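Nallcombe Guest House Residents' Group: minutes of the house meeting

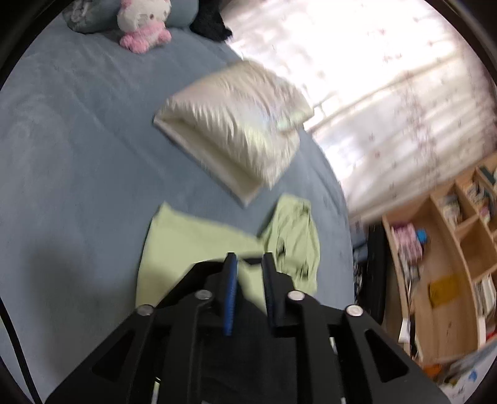
Nallcombe, August 3, 2026

Present: the usual crowd, plus Deisy Rengifo from the first floor, who took the chair very kindly at short notice and brought the almond cake. Apologies had come in from both of the top rooms.

1. Last minutes. Read out and agreed, once the spelling of Grusimora had been put right in two places (sorry, that was me again!).

2. Bedrooms and changeover. This took up most of the evening, as we all rather expected. Deisy had been round the rooms and wanted to say how much nicer they feel with the fleece blankets on the beds, the greyish-blue one especially, which goes so well with the sheer flowered curtains when the daylight comes through. There was a long and friendly talk about clothes left on beds, the pale green one being mentioned, and whether whoever is doing the room should fold them or leave them be. Agreed: fold them, put them at the foot of the bed, and never in a drawer, as things put in drawers get forgotten and then we are posting parcels until January.

3. Pillows and cushions. The shiny ivory satin covers are lovely to look at but they do slide about, and two people said they had woken with theirs on the floor. Agreed to keep them for show and put a plain cotton pillow underneath for sleeping. Deisy will ask at Vida what they charge for cotton ones.

4. Soft toys. It was asked whether the white one with the pink ears and fluffy pink legs or feet ought to be put away between guests. Feeling in the room was very much against! It stays, sitting up near the head of the bed, and is to be gently brushed and not machine washed.

5. Money. The linen fund stands at £474. The Famuvov laundry bill is still to come out of that, and we should know the amount by next time.

6. Any other business. The landing window sticks. The spare key for room 14 has been found in the biscuit tin and is back on its hook. Warm thanks to all who helped with the airing of the mattresses.

Next meeting to be fixed once Deisy is back from Grusimora. Cake plates to be returned to the kitchen, please.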